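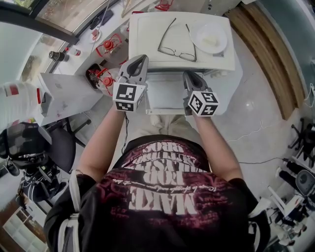
白い机の上で左右の手に一つずつグリッパーを持つ

Viren 中継用バックパック型伝送装置 PB-4
メーカー:Plikberg

製品概要
Virenは、紛争地や災害現場など、通信事情の不安定な地域から映像を伝送する報道取材班向けの携帯型装置です。複数の携帯電話回線と衛星端末を束ね、一系統の映像ストリームとして本社側の受信サーバーに送ります。回線の一部が途絶した場合は、残りの回線に自動で再配分します。

主な仕様
映像入力:SDI、HDMI 各1系統
回線数:最大4回線(衛星端末はEthernet接続)
最低遅延:800ミリ秒
内蔵記録:1,000GB(送出と同時に収録)
連続動作:200分以上(内蔵電池のみ)
暗号化:AES-256
位置情報:既定で送信しない。設定画面から変更可

運用上の注意
位置情報を無効にしても、携帯電話回線の基地局側には接続記録が残ります。所在の秘匿が必要な取材では、携帯電話回線を切り、衛星端末の使用についても事前に安全管理担当と協議してください。国によっては衛星端末の持ち込みに許可が必要です。申請書類に記載する機器番号は本体底面にあります。

受信側
受信サーバーCerbyは別売です。既設のJakubowski製受信機に接続する場合は、変換ライセンスが必要です。旧ファームウェアの受信機では音声の3、4チャンネルが出力されません。

付属品
本体、ACアダプター、車載用電源ケーブル、アンテナ延長ケーブル、防滴カバー

貸出・見積
貸出は報道機関および登録済みの制作会社に限ります。8月は点検のため貸出台数を減らします。
技術窓口:Sang-wook Yoon
契約窓口:Felicidad Maglaya

仕様更新日:2024年2月6日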